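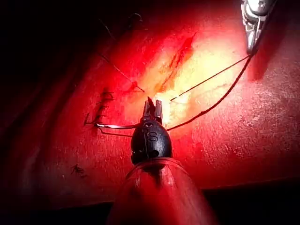 Curved needle with its thread, over the red pad.

Practice notes, 11 March 2018, Helmy bench

Quiet day, nobody else in, so I finally got to work through the thread question that's been on the list since February. I want to know if the Stamberg thread is worth the extra money over the Brusier we've been burning through, and I also want to settle how long to cut it, which we all do by eye and all do differently (me included, I'm one of the worst).

Cut the first length at 179 mm and the second at 176 mm. They were supposed to match! The ruler on the bench has a chewed end and I keep forgetting to start from the next mark. I left them as they were, three millimeters isn't going to decide anything.

Brusier first. It comes off the card with a memory in it, all those flat little kinks, and every kink wants to be the place where the loop flips over. I pulled it between two fingers a few times before starting and that took most of it out, but then I found a fuzzy spot near the tail and had to trim. Stamberg comes on a spool and behaves much better for the first throw. Second throw is another story. It's slick, and the knot wants to slide back open while you're reaching for the tail. I ended up doubling the first throw on everything after that and it held fine.

Lighting: I turned it down one notch from where it was left. A dark thread is easy to follow over the bright part of the pad and a misery out toward the edges, where everything goes the same dark red and then black. So I've started laying the tail toward the middle every time, even if it means a longer reach to fetch it. Would love a pad in some other color for beginners. Pustex has a pale one in the catalog, item 67, haven't asked the price.

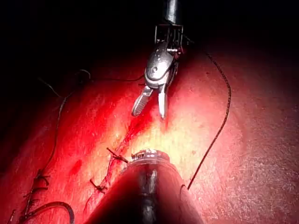
Do the bites need to be the same distance from the cut on both sides?
Aim for it, yes. If one side is deeper or wider than the other, the edges roll when you tighten and you get a step along the line. Going in square to the surface and letting the curve of the needle do the turning fixes most of it.

That's pretty much my main fault right now, by the way. My right-hand bites are tidy and my left-hand ones wander outward, worse as I get tired. I gave myself 60 minutes with a timer and the ones from the last stretch are clearly wider than the early ones. I'm going to try shorter sessions, with a proper break and tea, and see if the wandering goes away or just moves.

Tension is better than last time. I used to haul on everything until the pad puckered. Now I stop when the edges touch and leave it alone, and the line looks much flatter for it.
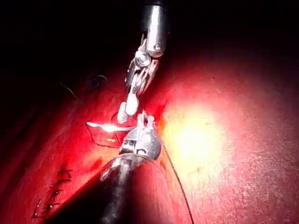
Loops are what ate most of my time. With a short tail you have to make them small, and small loops close up on you before you can get the jaws through, and then you're poking around in there making it worse. Bigger is easier up to a point, and then it flops over. The shape I like is the one with the loop lying open and flat on the pad, four-sided more than round, with the needle sitting just above it and both sets of jaws close together up top. From there the reach is tiny. When I started with the jaws far apart I nearly always dragged the thread along and lost the opening.

Couple of other things while I remember. The scissors in the left drawer are chewing the thread, please use the ones with tape on the handle. The needle tin needs a label. I put the Stamberg back on its spool with the end taped down, so don't pull from the middle!

Still to do: same comparison with the thread cut much shorter, ask Pustex about the pale pad, find a ruler with both ends.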